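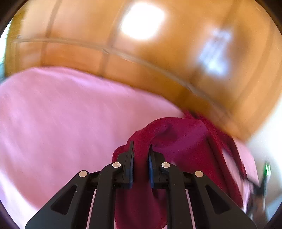 Home | Robotics | Manipulation | Data practice | Index

Posis rules

Last revised 26 August 2019 by Albertina Baptista

The Posis rules are a set of working rules for recording cloth-handling tasks with hand-held grippers. They cover how the cloth is laid out, how the gripper is moved, how each recording is labeled, and when a recording must be thrown out. They take their name from the Posis workshop, where the first draft was written. The rules are voluntary and carry no legal force.

Background

Soft goods are hard to write rules for. A box can be put back on a marked spot, but a shirt or a towel never falls the same way twice. Early collections left the starting state of the cloth to the operator, and many operators smoothed the fabric before every attempt. Policies trained on those recordings did well on tidy cloth and poorly on anything else.

Gwenllian Samuel reviewed 2,087 recordings made under these loose conditions and found that 287 could not be used at all. The most common faults were a missing start point, a second hand helping the gripper, and a label that did not match the task. Her review became the basis for the first draft.

Contents

The current text has five parts.

Part 1, Layout. Cloth is dropped or pushed into place and is not arranged by hand afterward. Crumpled starts must make up at least half of any session. Working on top of another cloth, such as a bedspread or blanket, is allowed and is logged as a soft surface. Tables and floors are logged as hard surfaces.

Part 2, Motion. The operator brings the open jaws over a fold or raised edge, closes them, and lifts. The free hand stays away from the cloth unless the task calls for two grippers. The rules ask for a steady pace but set no speed limit. Blur in the background during a turn or approach is accepted as long as the jaws can be seen clearly.

Part 3, Equipment. Jaw tips and pads are checked before each session. Worn pads are replaced in pairs, as a new pad facing an old one can pull thin fabric to one side. Pivot pins are checked for play. The jaws must be in view of the camera for the whole recording.

Part 4, Labels. Each recording carries the task name, the type of item, its main color, and the surface. Where the operator is unsure of the fabric, the field is left blank – guessing is treated as an error.

Part 5, Rejection. A recording is rejected if the start is missing, if the cloth leaves the view for most of the task, or if a person's face appears. Failed grasps are kept and marked as failed.

Use

The Girnon and Bremo projects both adopted the rules in full. Marchetti, a maker of folding equipment for laundries, uses Parts 1 and 4 only and has its own equipment checks.

Criticism

Some operators object to the ban on arranging cloth, saying that it slows down folding tasks in which a flat start is normal. An October revision allowed flat starts for folding, provided they are logged as such. Others have pointed out that the rules say little about lighting – glare from polished surfaces is mentioned only in a note to Part 2.

See also: Deformable objects; Grasp labeling; Parallel-jaw gripper

Contact the editors | Copyright and reuse | Back to top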